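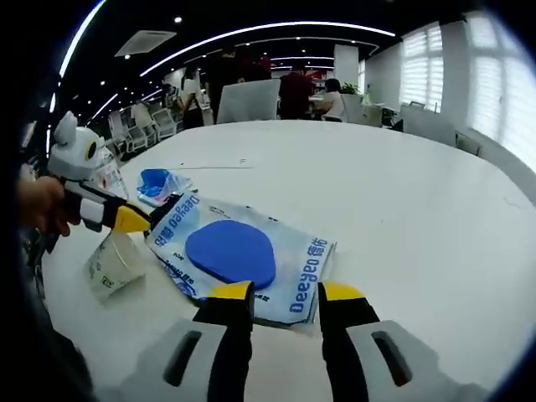
Attachment 1 on ticket 731. Flat blue object on top of the Deeyeo packet, plastic cup to the left.

Ticket 731
Queue: Facilities, shared areas
Subject: Round white table, recurring accumulation
Opened by: Lacey Whiteley
Site: Drumcombe, open office
Priority: Low (requested: High)
Status: Pending

Original report

The round table will not stay clear. I clear it, I go and do the job I am paid for, I come back and it has grown a cup. By lunch there is a bottle to keep the cup company. I would like somebody to find the cause, or failing that to find the people, and I'm told the people are us.

Expected behavior: a table you can put a laptop on.
Observed behavior: a small, badly stocked convenience store.

Steps to reproduce: wipe table, turn around.

Log

9:10 a.m. Ticket accepted by facilities desk. Asked reporter whether the items are trash or property. Reporter replied "yes."

9:25 a.m. Went up to look. Sorted what there was into three groups: things that hold a drink, things in plastic, things I didn't want to touch until I knew more. The Deeyeo packet was in the last group for a while. The name is printed on it twice, so at least it wants to be identified. Moved to group two.

9:40 a.m. Tried the obvious fix, which was asking out loud whose everything was. Two people looked at their own desks with great interest. One claimed a bottle and then left without it.

10:05 a.m. Checked the history. Same complaint came in while we had the square table, and was closed with "table replaced." So we know it isn't the shape.

10:20 a.m. Rudd from purchasing suggests a tray. The theory is that clutter on a tray is an arrangement. Rudd has a catalog open and I think has had it open for some time. Trays come in packs of 50. Declined.

10:30 a.m. Reporter asks for the ticket to be raised to High. Explained that High is for water coming through ceilings.

11:15 a.m. Second visit. Put a card on the table reading PLEASE TAKE YOUR THINGS WITH YOU. Went to the kitchen and back. There was a cup on the card.

11:20 a.m. Removed card. It was adding to the problem.

1:30 p.m. Third visit. Second attachment added below. 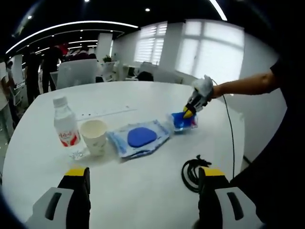
Attachment 2. Bottle, paper cup, packet and the small blue container, with a coiled cable over on the right.

1:45 p.m. Notes to go with attachment 2:

Bottle: white cap, red lettering. There's a whole case of these in the kitchen, so anyone could have brought it over. Write a name on your bottle. The pen is on a string by the sink, and the string is there for a reason.

Paper cup: recycle it if it's empty, and look first. I learned this on ticket 200.

Crumpled clear plastic: trash. It weighs nothing and the bin is nine steps from the table. I'm aware that I paced it out.

Packet with the oval pad: leave it flat and leave it alone. If it's still there at close it goes in the lost property drawer with the umbrellas.

Blue container: same drawer. Please don't put it in the kitchen cupboard, where small containers go to lose their lids.

Coiled cable: not a facilities item. Sent a note to the Clandent desk, who look after cables. They answered that they look after the Trornusix cables only. Asked how to tell the difference. Waiting.

2:20 p.m. Reporter points out that the plant on the white desk has never attracted a single cup and asks whether we could move it to the round table as a deterrent. I can't find a policy against this.

2:35 p.m. Clandent desk replies: "Does it have a sticker?" Have not looked. Going on break.

3:10 p.m. Agreed with reporter on the following, to run through the end of August:

Anything on the round table at 5:30 goes in the drawer, or in the bin if it's plainly wrapping.
Drinks may be on the table while the drinker is also at the table.
No trays.
Plant trial approved. Reporter waters it.

3:15 p.m. Rudd has asked to be taken off this ticket. Rudd was never on this ticket.

3:20 p.m. Priority left at Low. Status stays Pending until the Clandent desk takes the cable or I find the sticker.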